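# About our workshop in Grukunthorpe

Stemetetti is a small company for the setup and care of light robot arms. We started in one rented room in Bollmont with a single arm, and in February we moved to Grukunthorpe, where we have more space and better light. Our customers are mostly schools, packing rooms and small food businesses.

The cell we know best is called Mousavi. It has one arm on a white table, a gripper with two fingers and a small camera on the wrist. Every new colleague learns the work on this cell first.
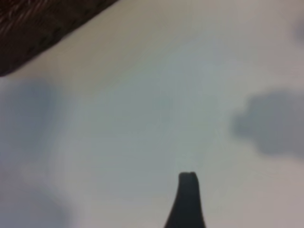

We begin each morning at the fingers. They are wiped with a dry cloth, closed slowly and opened again, and we write down the position at which they meet. If this value has moved since the day before, we set the zero point again before any other work is done.

After this comes the wrist camera. We check its bracket screws, clean the lens and compare the view with a saved one. The finger must appear in the same place each time – a small shift usually means that the bracket is loose. The table is wiped too, and we look for dust in the view.

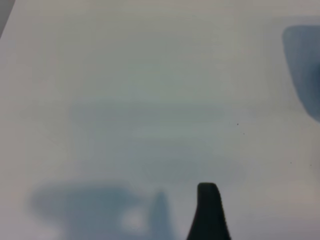
*Wrist camera view over the table, with the fingertip at the bottom.*

Cables take more of our time than motors do. A cable on the wrist must have enough length for every turn, but it should not pull on the camera. We move the arm by hand through its full range and watch each loop. On Mousavi we do this every 40 hours of work, and the complete service comes after 1,000 hours.

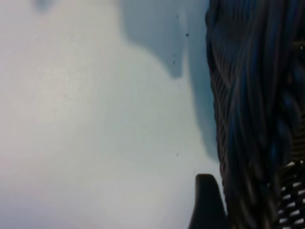
Bollmont Packing wrote to us that their operators had always skipped the check by hand, and that after our visit they found a worn cable on the first try. They also asked for a shorter checklist, so the printed one now has 6 steps.

The last step is a slow grip with something soft. Fruit is good for this, as too much force leaves a mark on the skin. We lower the speed, close the gripper at the middle of the fruit and correct the force in small amounts. 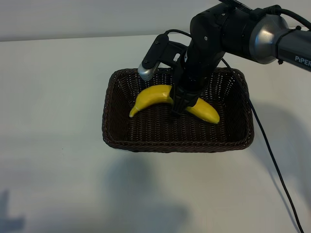

*Grip check on a banana in the wicker basket.*

If your own cell needs setup or repair, please write to the workshop with the type of arm and a short description of the fault. We answer within 24 hours – also when the answer is only a question back to you.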